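Virkutitz Releases Nustora 14 Stock Planning Software for Independent Stationery Shops

GRIMSTEAD – Virkutitz has released Nustora 14, a new version of its stock planning software for small stationery and office supply shops. The update is available from Thursday to all current license holders. New customers can order it through Virkutitz or through its reseller, Ding.

Nustora 14 replaces the fixed reorder level used in earlier versions with a moving level. The program reads daily sales from the register, applies the delivery time set for each supplier, and produces a suggested order every morning before opening. The shop can accept the order, change it, or hold it until the next run.

The fixed level worked well for items that sell at an even rate, such as envelopes and tape. It worked less well for pens, notebooks and refills, where demand rises before the school year and again in March. Shops had to change the level by hand and then remember to change it back. In the new version the seasonal pattern is stored with the item and can be copied from one item to another.

Other changes in this release:

- Pack size rounding. Orders are rounded to full supplier packs, with a limit on how much extra stock the rounding may add.
- Refill links. A pen and its refill can be tied together, so that dropping one from the range raises a notice for the other.
- Slow stock report. Items with no sale in 30 days are listed by shelf and by purchase cost.
- Split deliveries. A short delivery can now be booked in without closing the order.
- Label printing. Shelf labels can be printed by bay, in shelf order from left to right.

The item limit on the basic license stays at 500. Shops with a larger range need the extended license, which has no item limit and adds a second stockroom. Virkutitz is aware that many shops count each ink color as its own item and reach the limit early. Color variants can be grouped under one parent item, and the group counts once.

The basic license costs $149 per year for one register. Current license holders receive the update at no added charge. Item files from the previous version are converted during setup. Files from older versions must first be exported as plain text, and the steps are given in the setup guide.

Nustora 14 does not require a new scanner or label printer. Devices that worked with the previous version will continue to work. Virkutitz recommends making a backup and running the conversion outside opening hours, as the register link is closed while it runs.

Support for the previous version continues until the end of March.

14 shares | 3 comments

Comments

papertrail_lou
Does the rounding limit apply per supplier or per item? The guide only shows it per item.

inkwell77
Glad to see split deliveries. We have been closing and reopening orders by hand for years.

B. at the corner shop
Converted our file last night with no errors. The seasonal pattern for diaries came over blank and I had to type it in again.
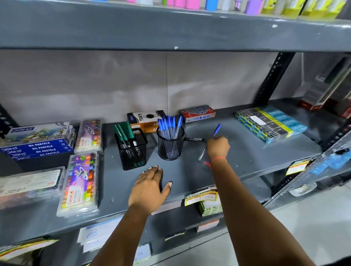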